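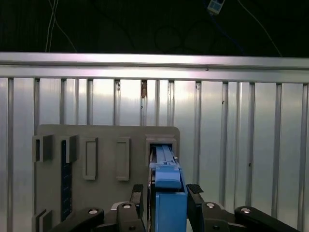 Fig. 2. Pieza azul en la ranura cuadrada del tablero gris.

4. Puesta en marcha de Handeo en el taller

En este capítulo se configura Handeo, el programa de órdenes de reparación de Wundia, en un taller que todavía no tiene datos cargados. Si va a traspasar fichas desde otro programa, consulte antes el capítulo 9. La instalación del servidor se explica en el capítulo 3 y debe estar terminada.

4.1 Antes de empezar

Tenga a mano:
- la clave de licencia, tal como aparece en el correo de alta
- los datos fiscales del taller
- la impresora de etiquetas conectada y con rollo puesto
- un usuario con permisos de administrador en el equipo

Nota: la licencia básica admite 2 puestos conectados a la vez. Al abrir sesión en un puesto más, el programa muestra el aviso «Sin plazas libres» y no deja continuar hasta que se cierre otra sesión.

4.2 Alta del taller

1. Abra Handeo e inicie sesión con el usuario administrador.
2. Vaya a Ajustes > Taller > Datos generales.
3. Rellene el nombre comercial, el NIF y la dirección. Estos datos salen impresos en el resguardo del cliente.
4. Elija la serie de numeración. Si el taller ya entregaba resguardos en papel, escriba en «Primer número» el siguiente al último utilizado.
5. Pulse Guardar.

Precaución: la serie no se puede cambiar una vez emitida la primera orden. Para corregirla hay que cerrar el ejercicio y abrir otro.

4.3 Usuarios y permisos

1. En Ajustes > Usuarios, pulse Nuevo.
2. Escriba el nombre completo y las iniciales. Por ejemplo, Fahad Yousafzai quedaría como FY en el historial de la orden.
3. Asigne un perfil: Mostrador, Técnico o Administrador.
4. Marque «Puede modificar precios» solo en los usuarios que hagan presupuestos.
5. Entregue la contraseña provisional. El programa pedirá cambiarla en el primer acceso.

El perfil Técnico no ve los datos de contacto del cliente. Si el técnico tiene que llamar por teléfono, active el permiso «Ver contacto» en su ficha.

4.4 Impresora de etiquetas

Handeo funciona con las impresoras térmicas Keltel conectadas por USB o por red. Otros modelos pueden servir, pero no tienen soporte.

1. Instale el controlador y reinicie el equipo.
2. En Ajustes > Impresión, seleccione la impresora y el tamaño de etiqueta.
3. Ajuste la resolución a 300 ppp. Con 200 ppp el código de barras también se lee, aunque las notas en letra pequeña salen borrosas.
4. Imprima la etiqueta de prueba y léala con el lector.

Si el lector pita pero no aparece nada en pantalla, compruebe que el cursor está en el campo «Buscar orden».

4.5 Primera orden de reparación

1. En la pantalla principal, pulse Nueva orden.
2. Busque al cliente por teléfono. Si no existe, rellene la ficha corta.
3. Seleccione el tipo de equipo. La lista trae 13 tipos y se puede ampliar en Ajustes > Catálogo.
4. Anote la avería con las palabras del cliente y deje el diagnóstico para el campo del técnico.
5. Apunte los accesorios entregados: cargador, funda, cables.
6. Imprima el resguardo y la etiqueta. Pegue la etiqueta en la carcasa, lejos de las rejillas de ventilación.
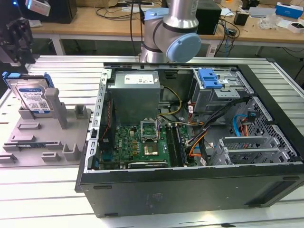 Fig. 3. Ordenador de torre abierto sobre la mesa, con el procesador a la vista.

En los equipos de sobremesa se abre además la pestaña Componentes. Anote en ella lo que se retire o se sustituya, con su número de serie. Las fotografías se adjuntan desde la misma pestaña y quedan guardadas en el historial.

Precaución: desconecte el cable de alimentación antes de abrir cualquier equipo y utilice la pulsera antiestática.

4.6 Copia de seguridad

1. Vaya a Ajustes > Copias y elija una carpeta fuera del servidor.
2. Fije la hora. De fábrica viene puesta a las 22:00.
3. Pulse Copiar ahora y espere al mensaje «Copia correcta».

Si utiliza el servicio de almacenamiento Zaidi, introduzca el usuario y la clave en la pestaña Remoto. Las fotografías no se incluyen en la copia remota salvo que se marque la casilla correspondiente.

Para restaurar una copia, véase el apartado 10.2.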